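Trirnon 2 Hand-Pack Assist Cell

For kitting and bagging benches. Small parts, long thin parts, the stuff that never feeds right. Built at our Hovcombe shop, ships on a pallet, runs off a normal wall outlet.

What it is

A two-arm bench unit that works next to your packers. Does the boring half. Fetches bags, opens them, weighs them, seals them, moves them to the tote. People still do the picking and the final check unless you tell it otherwise. Most customers leave it that way for the first few months and some never change it.

Not a replacement for a full bagging line. If you run one SKU all day long, buy a bagger, we'll tell you so on the phone.

What changes for the people at the bench

Less reaching. Totes come to the packer at elbow height, full ones leave by themselves. Biggest thing we hear back from shops.

Pace is set by the packer. Unit waits. No beeping, no countdown light, we took that out after the first version because people hated it and they were right. If someone steps away it parks both arms and sits there.

Job mix shifts. On a four person bench you'll usually end up with three packing and one looking after the cell: loading bag stock, clearing jams, changing recipes. That fourth job needs training and should probably pay more. Talk to your people before the crate shows up, please. The installs that went badly were the ones where the crew found out on delivery day.

Counts stop being an argument. Every bag gets a weight and a time. Records go by bench and not by name, and there is no per-person report in the software. Has been requested. We said no.

Thin parts and loose bags

Still the hard part, for machines anyway. A clear bag slides and creases and throws glare all over the place, a thin dark stick on a dark table is hard to find and harder to pinch. A person holds the bag flat with one hand and goes for the stick with the other, doesn't think about it.

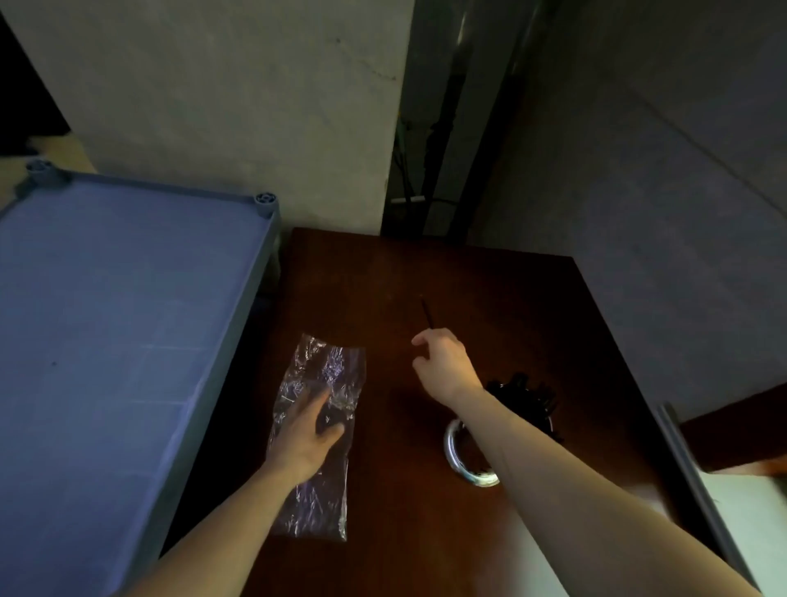 Setup

1. Clear the bench. Any solid table works, wood is fine, no need to buy ours. Has to be level and must not rock.

2. Roll the base up to the table edge and drop the feet. Two people for this, please. Do not lift by the arms.

3. Load bag stock, run the height check, teach the tote positions by hand. Teaching is push and hold, no code. First time takes most of a morning, after that its quick.

4. Run a slow shift. Half speed, a packer at the bench who knows the job, someone with a notepad. Fix the layout before you turn it up. It's nearly always tote height or lighting.

Specs

Arms: 2, seven joints each
Reach: 700 mm per arm
Weight with base: 134 kg
Bag stock: flat or on a roll, clear or printed
Grippers: standard soft pads. Narrow pad set for sticks, rods and pins sold seperately
Stops: one on the base, one on a cord for the packer
Power: wall outlet, cord included
Software: runs on the unit, no cloud account, updates by USB

Price and options

Standard cell, $1,551 per month on lease, service visits included. Purchase price on request. Options: narrow pad set, Chung label printer mount, second tote lane, taller base for standing benches. The Standex scale bracket from the old model fits this one too, so keep it if you have it.

Lead time is quoted with each order. Orders for the taller base are running into December right now, everything else is quicker.

Training

One day at your site comes with every lease. Covers loading, jams, recipes, stops. Send the people who will really be on the bench, not just the supervisors. Second shift gets its own session, no extra charge, just ask when you book becuase we need to plan the travel.

Returns within the first lease month, no penalty, you pay freight.

Page updated Tuesday, May 13, 2025

Contact sales | Service and parts | © 2025 Trirnon, Hovcombe | Back to top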